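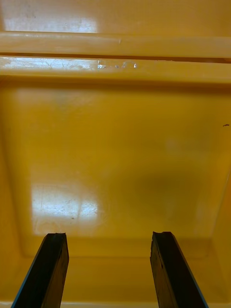 棚卸しで在庫数が帳簿と合わない、小物部品の数え方と置き方

ねじ箱のふた
2018年1月4日

年明け早々すみません。急ぎです。
電子部品の小売(ほぼ通販)を家族でやってます。抵抗とかコネクタとかスイッチとか、細かいのばっかり。年末に棚卸しをしたら帳簿と現物が合わない。品目は全部で1,069、ずれてたのが結構あって、しかも多いのと少ないのが混ざってる。少ないだけなら出荷で多く入れたのかなと思うんですが、多いほうは理由が思いつかず。

今のやり方。
・部品はチャック袋に入れて、袋を樹脂のコンテナに放り込んでる
・コンテナは品種ごと、のつもり。実際は空いてるところに入れがち
・帳簿は表計算。出荷した日の夜にまとめて入力
・数えるのは二人、別々の棚を担当して、終わったら合算

聞きたいのは
数え直すなら全部やるべきか、ずれた品目だけでいいのか。
在庫管理ソフトを入れたら直るのか。Flerneroというのをすすめられたけど、月額なので迷ってます。
あと、秤で数えるのってどのくらい信用できるのか。

税理士さんに出す期限があるので、できれば早めに知りたいです。よろしくおねがいします。

南棚の番人

うちは手芸のボタンとビーズなので部品は違うけど、細かくて袋物という点では同じかと。長くなります。

先に数え直しの件。ずれた品目だけ数え直すのはおすすめしません。合ってる品目も、たまたま合ってるだけのがあるので。とはいえ全部は無理でしょうから、ずれた品目と、それが置いてあったコンテナの中身を丸ごと。多いのと少ないのが混ざってるなら、まず隣同士の入れ替わりを疑う。Aが18個多くてBが18個少ない、みたいな組が見つかったらだいたいそれです。表を差の大きさで並べ替えるとすぐ目につきます。うちも最初の年はこれで半分くらい片付いた。

次に置き方。「空いてるところに入れがち」、ここだと思います。
棚に番地をつけてください。列と段と箱、それだけでいい。番地を先に決めて、部品をそこに住まわせる感じで。空きがあっても別の品を入れない。入りきらなくなったら、あふれ用の番地を別に作って、元の箱に「続きはあふれ棚」と札を入れておく。札がないと次の人は元の箱しか数えません(やりました)。

棚卸しのとき、箱から出した袋は別の容器に移しながら数える。同じ箱の中で右から左へ寄せるやり方だと、電話が鳴った瞬間に境目がわからなくなるので。空の箱をひとつ横に置いて、数えた袋はそっち。全部移ったら終わり、元の箱の底に何も残ってないのを見てから戻す。小さい袋は底の角にはりつきます。静電気なのか何なのか。
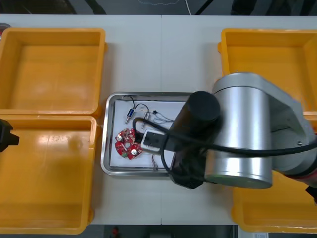 それから数える人と書く人を分ける。二人いるなら別々の棚をやるより、二人で同じ棚をやったほうが結局早かったです。片方が数を声に出して、片方が書く。書くほうは帳簿の数字を見ないこと。見てると、近い数が聞こえたときにそっちに引っぱられます。集計表は帳簿数の列を隠して印刷しといてください。

開封済みの袋の扱いも決めといたほうがいいです。うちは未開封の袋は表の入数を信じる、開封したのは必ず実数。100入りの袋で口が開いてるのに100で数えちゃうのが一番多い間違いでした。開けたら袋に赤ペンで線を一本。線があるのは中を数える、ないのは袋で数える。

あと棚卸しの日に出荷を止めてますか?止められないなら、その日の出荷分は伝票を別の束にしておいて、数えた後に出たのか前に出たのかを書いておく。うちはこれを忘れて全部やり直した年がある。思い出したくない。

「夜にまとめて入力」もあやしいと思います。取り消しの注文とか返品とか、入力する頃には忘れてるので。現物が多いほうのずれは、返品を棚に戻して帳簿に戻してない、がうちの場合ほとんどでした。返品は棚に戻さずに専用の箱に入れて、入力が済んだ分だけ棚に戻す。これだけは今日からでもできるかと。

Nulunhamの卸から仕入れてた頃は納品数もたまに違ってました。入荷のときに開けて見る癖をつけておくと、後で自分を疑わなくて済みます。

通りすがりの経理

ソフト入れれば解決。うちはIordacheで問題ないです。バーコード貼ってピッとやるだけ。

税理士には差異の一覧をつけて実数で出せばOK。帳簿を現物に合わせて、差は棚卸減耗。

南棚の番人

横からすみません。バーコードは便利だけど、袋と中身がずれてたらピッとやっても合わないので、番地を先に。ソフトはその後でも遅くないかと。
減耗の件、多いほうのずれもあるので、処理は税理士さんに両方見せて聞いたほうがいいです。合算して相殺しちゃうと後で追えなくなります。

はかり売りの三代目

秤のところだけ。

数えられる秤(計数モードのやつ)は使えます。ただし条件つき。
サンプルを少なく取ると単重の誤差がそのまま積み上がります。軽い部品ほどサンプルを多く。うちはJandardの卓上のを使ってて、金具はよく合うけど、薄い樹脂のワッシャーみたいなのはだめ。手で数えたほうがまし。
ロットが変わったら単重も取り直し。同じ型番でもメッキの厚みなのか重さが違うことがあるので、前に登録した値をそのまま使うのは危ない。
風袋。チャック袋は同じサイズでも重さがばらつくので、袋ごと載せて引き算はしないほうがいい。軽い部品だと袋の差が部品何個分にもなる。面倒でも皿にあけてください。
エアコンの風があたるところに置かない。数字がふらふらします。あと机が揺れるところもだめ。隣で梱包してると全然落ち着かない。

テープで連になってる部品は秤を使わないほうがいいです。テープの端が長いか短いかで変わる。ああいうのは長さで数える。ピッチがわかってれば定規を一本決めて、それに目印をつけておけば十分。端数だけ目で見る。

試しに、手で数えた袋を秤にかけて差を見てみてください。品目ごとに9回くらいやれば、秤でいけるやつとだめなやつがだいたい分かれます。だめなやつは番地の札に「手」と書いとく。うちはそれで回ってます。

全品目を一度にやろうとしないで、毎週どこかの列だけ数える方式に変えるのもあり。年末にまとめてやると、ずれた原因がもう誰にもわからないので。8月の暇な時期に一回、全体をさらっておくと年末がだいぶ楽です。

ねじ箱のふた

みなさんありがとうございます。取り急ぎ。
差で並べ替えたら、入れ替わりっぽい組がいくつも出てきました。コネクタのオスとメスが逆に入ってた…。見た目似てるんですよね。
返品の箱は今日作りました。番地はとりあえず一列目だけ決めて、来週から広げていく予定です。
秤は知り合いに借りられそうなので、買う前に試してみます。ソフトは保留で。税理士さんには差異をプラスとマイナスに分けた表を出すことにしました。

連の部品を長さで数えるの、定規の目印は油性ペンだとこすれて消えませんか?

はかり売りの三代目

消えます。カッターで軽く筋をいれて、その上からペンで。アルミの定規だと見やすいです。ピッチの違う部品で同じ定規を使い回すと間違うので、ピッチごとに一本づつ。端に型番のシールを貼っておいてください。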